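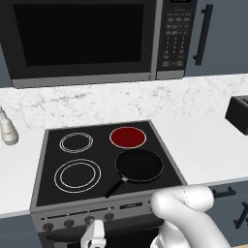 Data card: Serklow Kitchen Tasks

Version of 6/18/24
Maintained by Distlow, Workplace Automation Group
Contact: Gheorghița Husar

Summary

Serklow contains 1,487 simulated episodes of a robot working at an electric range. Scenes are rendered, and each holds a range, counters, cabinets and common kitchen items. Burner states, including burners left on, are recorded at every step.

Purpose

The set supports the planned use of a robot in the staff kitchens at Coman, where 37 employees prepare meals. Management and kitchen staff agreed that stove checks at closing would be the first duty considered for transfer. Cooking remains with the staff.

Effect on staff

Closing shifts are expected to be shorter. Employees on those shifts will keep their present hours until November and will be trained to supervise the robot and to stop it. No position may be removed on the strength of results from this data.

Contents

episodes/ joint positions, gripper state and rendered views
scenes/ layouts in six styles
labels/ burner state, knob position, task outcome
notes/ comments from kitchen staff on task wording

Limits

Heat, smoke and spills are not modeled. Nobody other than the robot is present in any episode. Models trained on Serklow must be tested on real equipment, with a staff member present, before use.

License

Internal use at Distlow and Coman. Other requests go to the contact named at the top.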